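Apuntes tema 4 – Sociología del deporte. Balonmano femenino y territorio
(versión rápida, la completo cuando pueda; faltan las citas)

**Idea de partida:** un club no se entiende sólo por sus resultados. Hay que mirar quién paga la cancha, a qué hora entrena, quién lleva a las jugadoras a casa. Esto último sale en todas las entrevistas.

Tres preguntas que vamos a arrastrar todo el tema:

- ¿Quién accede? (edad, renta, distancia al pabellón)
- ¿Quién se queda después de los 16?
- ¿Quién decide? – directivas, cuerpo técnico, patrocinio

## 1. Acceso

Concepto clave: *barrera material* vs. *barrera simbólica*. Materiales: cuota, zapatillas, transporte, horario. Simbólicas: "eso es de chicos", miedo a los golpes, la familia que prefiere otra cosa. Ojo, en el examen mucha gente las mezcla. Una misma jugadora puede tener las dos, y casi siempre una tapa a la otra: se dice "no tenemos coche" cuando en casa no se quiere que vaya.

Caso Kullura (municipio pequeño, un solo pabellón). El club tiene 595 fichas contando base y veteranas, casi todas en categorías inferiores. Equipo absoluto femenino desde hace 8 temporadas. Antes las chicas jugaban mixto hasta infantil y luego a casa, o a Bellance si alguien las llevaba. 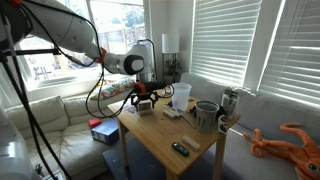
Sigue Kullura. El reparto de horas del pabellón es el dato más interesante de todo el caso. El masculino entrena a las siete de la tarde, el femenino a las nueve y media. No hay norma escrita. "Siempre fue así". Cuando preguntas quién lo puso así, silencio. A esto lo llamamos *inercia institucional*: la desigualdad se reproduce sin que haga falta una decisión nueva cada año.

Consecuencias del horario:

- las que trabajan de mañana lo dejan antes
- las menores dependen de que alguien las recoja tarde
- menos público familiar en los entrenos, menos cantera mirando

## 2. Abandono

Pico entre cadete y juvenil. No es sólo estudios, aunque es lo que se contesta en la encuesta (respuesta socialmente aceptable, repasar tema 2). En las entrevistas largas salen otras cosas: cambio de entrenador, vestuario compartido, lesión mal curada, sensación de que el club no cuenta con ellas.

Selma Vidmar (entrenadora del Bellance, vino a clase en noviembre) propuso distinguir:

1. **Abandono brusco** – una lesión, una mudanza, una bronca.
2. **Abandono por goteo** – falta a un entreno, luego a dos, luego ya no está y nadie llamó.

Según ella el segundo es mucho más frecuente y casi no se registra. La ficha sigue activa hasta junio. Cuidado entonces con usar fichas como indicador de práctica real!! Esto cae.

Su medida: llamada a la segunda ausencia sin avisar. La hace una compañera del equipo, no el cuerpo técnico. Dice que funciona mejor. No tenemos datos para compararlo, tomadlo como hipótesis de trabajo.

## 3. Dinero y decisión

Dos modelos que vimos:

**Zavala** – sección femenina dentro de un club grande. Ventajas: fisio, autobús, oficina. Inconveniente: presupuesto residual, lo que sobra. Si baja el masculino, se recorta primero en ellas. Una sola mujer en la directiva.

**Lasier** – club independiente, sólo femenino. Deciden todo pero no tienen casi nada. Sorteos, rifas, camisetas de hace tres temporadas. Mucha rotación en la junta, se quema la gente.

Discusión de clase: ¿autonomía pobre o dependencia cómoda? Planteado así es un poco tramposo. Hay fórmulas intermedias (convenio con firma a 2 años, presupuesto blindado por porcentaje). Traer algún ejemplo más para la proxima sesión.
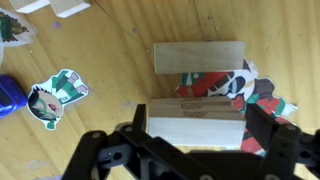 *Mesa de madera con bloques, pegatinas recortadas y algunos juguetes.*

## 4. Prensa local

Ejercicio para casa. Coged un periódico comarcal, un mes entero, sección de deportes. Mirad:

- espacio (media página, breve, nada)
- foto: ¿jugando o posando?
- quién habla: jugadora, entrenador, concejal
- verbos. Ellos "arrasan", ellas "disfrutan" o "sorprenden"

El año pasado salieron crónicas del Lasier donde no se citaba a ninguna jugadora por su nombre completo. Sí al alcalde, que había ido a ver el partido.

Formato: dos caras máximo, tabla aparte si la haceis. Nada de copiar la noticia entera, con el titular y la fecha vale.

## Para repasar

- barrera material / simbólica
- inercia institucional (ejemplo: horarios de Kullura)
- abandono brusco / por goteo
- ficha ≠ práctica
- sección vs. club independiente

Pendiente: colgar el guion de entrevista y la lectura sobre arbitraje femenino, que no nos dio tiempo. Lo de las ayudas autonómicas va en el tema 5, no entra en este parcial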